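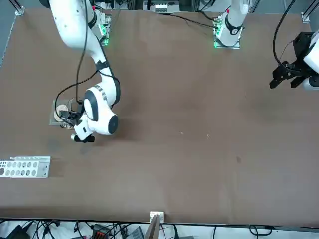 Progress report to Rüegg, September

We are really pleased with how the parts sorting work at Hovbridge is going! The benches are in and the first 15 trays of donated hardware have been gone through. Brackets, plates and wooden discs each have a shelf now, and people can find what they need without digging through crates.

Prostetti sent a second load in the summer — 6 crates, much more mixed than the first. We have opened 5. The last one is mostly perforated brackets, and we would like to keep all of them, as the Dundent workshop keeps asking for more.

Spending is on plan. The labels cost less than we budgeted, so we put the difference toward better bins (the old ones cracked if you looked at them wrong).

Next up is the printed catalog. Our goal is 100 entries by the end of the grant period, and the first pages already look great. We will send a draft with the next report.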